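The Case Against the Snack Drawer

Most advice on household storage assumes that every category of object deserves a closed container with a lid and a label. For tools and documents I agree. For packaged snacks I have come to hold the opposite view, and I want to set out the argument in some detail, as the drawer lobby has had the field to itself for too long.

Packaged snacks have three properties that matter for storage. They are light, they are irregular, and they are bought in mixed lots. A drawer suits none of these. Pillow-shaped packs trap air and will not stack, so a drawer that measures well on paper fills early and then jams against the underside of the counter. The last pack in goes on top and is the first pack out. Whatever was bought in July stays at the bottom until it expires.

I kept a log of this at home in Prerow. Over 100 days I wrote down every pack that went into a deep drawer and every pack that came out. At the end, 35 had passed their date without being touched. Torunn Lindholm, who read a draft of this piece, objected that my household simply buys too much. That is a fair point about purchasing. It leaves the question of the drawer where it was.

The second weakness of closed storage is what it does to the floor. When the cabinet is full or awkward to open, things that were meant to go in it come to rest in front of it, and a bucket or a carton turns into a holding area. 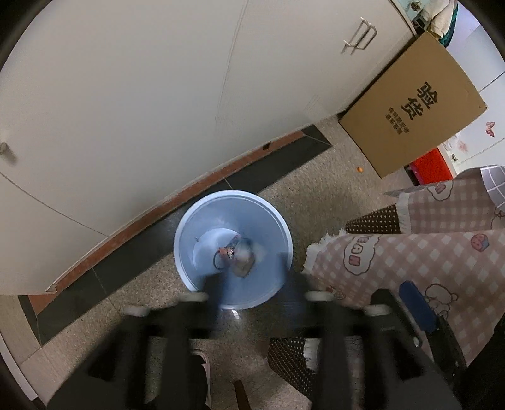 Cabinet door, bucket and carton at floor level.

A holding area at floor level is poor storage by any measure. It has to be moved for mopping, it collects small items with no relation to one another, and its contents are visible only from directly overhead. Cords are the worst case. A cord dropped in with a plastic bag will be lifted out with the bag, and then it is on the floor again.

Brodie Ruddock, who fits kitchens and has more patience with drawers than I do, recommends dividers. I tried them. Dividers work when the contents have a fixed size, as cutlery does. A divider set for one width of snack pack wastes space on the next, and resetting it takes longer than the original search. I gave up after 2 weeks.
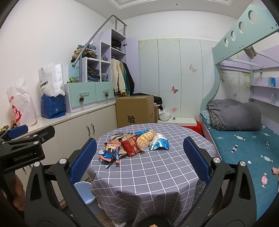

My own proposal is the open surface, restocked weekly and cleared weekly. Everything is tipped out in one place, on a Thursday evening in my case, and sorted before anything new is added. A round table is better for this than a counter, as it can be reached from all sides. A mixed pile such as the one on the gray grid cloth, with a red packet next to a crumpled pink, blue and white one and a bright blue one behind, can be read in a few seconds. Opened packs go to the front. Empty wrappers go straight into a bin kept below the table edge – a pale blue one does as well as any other color. What remains goes into a wide, shallow basket with no lid.

Úna Flanagan raises the matter of dust, and of children. Dust is irrelevant to a sealed pack. With children the basket goes on a higher shelf, and the weekly sort stays the same.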